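Keeping Indoor Plants Alive in Rooms Where People Eat

By Jovita Tovar, Stidcombe Plant Care

Most indoor plants die of kindness, and the ones near a dining table die of it twice as fast. Everybody who sits down with half a glass of water left over sees a pot and feels generous. We look after the greenery in a fair number of canteens and kitchens, and these are the habits we try to leave behind us.

Water by weight. Lift the pot just after a good soak, then lift it again a few days later. Once your arm knows the difference you can throw away the moisture meter, which was only ever guessing.

Give one person the can. Two waterers means a plant that gets a double helping one week and a drought the next, each party having been sure the other was on duty. Evaristo Sandoval, who trained me, used to hide the can in October and bring it out when he judged people had calmed down.

Cold tea is not plant food. Neither is cola, beer or the end of the soup. Milk in the compost smells the way you would expect, and fungus gnats regard the whole arrangement as a hotel. If you already have the gnats, let the top of the compost dry out fully and put a layer of coarse grit over it.

Feed less than the bottle says. Half strength from spring until the end of summer will do for most leafy things, and after that nothing. A plant in a dim corner in winter is hardly growing and can't use it.

Wipe the leaves. Kitchens put a fine film of grease on everything, including the rubber plant. A soft cloth and lukewarm water with a drop of washing-up liquid, then a second wipe with plain water. Support each leaf from underneath with your other hand. Leaf shine can stay in the shop.

Keep pots off the table at mealtimes. Terracotta sweats and leaves rings, and a trailing ivy will get into the butter sooner or later. A shelf or a hook near the window suits the plant better anyway.
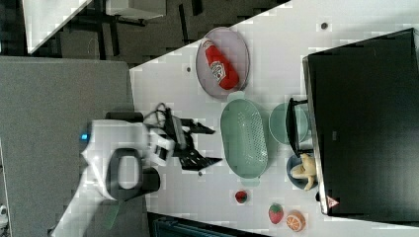

Ketchup on a plate, no ivy in reach.

Mind the radiator. A fern above one will be crisp by Christmas. Move it a good stride away and stand it on a tray of wet pebbles, with the pot sitting above the waterline.

Repot in spring, one size up. A small plant in a huge pot sits in cold wet compost and sulks. If roots are circling the bottom, tease them out with a fork you don't intend to eat with again.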